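Tiltmont Household Tips
Bins, tables and the robot question
Muthoni Nyaga, 3 Apr 2023

Readers keep asking whether they should hold off buying a decent bin because a machine will soon be emptying it for them. My advice is to buy the bin.

I have been hearing that the chores are nearly sorted for as long as I have written this page. What I get shown is a hand near a small object on a tidy table. My own kitchen has a wet floor, a dog and a bag that splits when you lift it. Show me a machine that copes with the bag and I'll write a kinder column.

Until then, a few things that work.

Small worktop bins: empty them every night, full or not. Tea bags and peelings start to smell within 24 hours in warm weather, and by September you will have fruit flies.

Lids: wipe round the hinge with an old toothbrush and a drop of washing-up liquid. Dry it before you shut it.

Liners: Antoniadis sell a roll of 60 that fits most small bins. Fold the top well over the rim or the lid will drag it in.

Marks on a white table: try a clean pencil rubber first, going gently. If that fails, use a damp cloth with a little bicarbonate of soda, then rinse. Keep scouring pads away from a matt finish, as they leave shiny patches you will never get out. 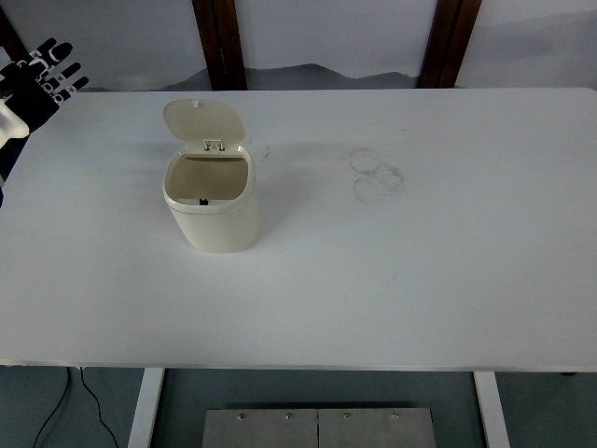 Flip-lid bin, lid up, and a robot hand at the corner of the table. The grey rings to the right are the sort of mark to try with a rubber.

Would a machine spot those rings and deal with them unasked? I doubt it. Lifting a lid is one job. Knowing that the table wants a wipe as well is another, and my own family haven't managed that one.

A reader in Golville tells me her robot vacuum has been stuck under the same sideboard nearly 200 times. She still keeps a broom, and so do I.

Next month: limescale on taps.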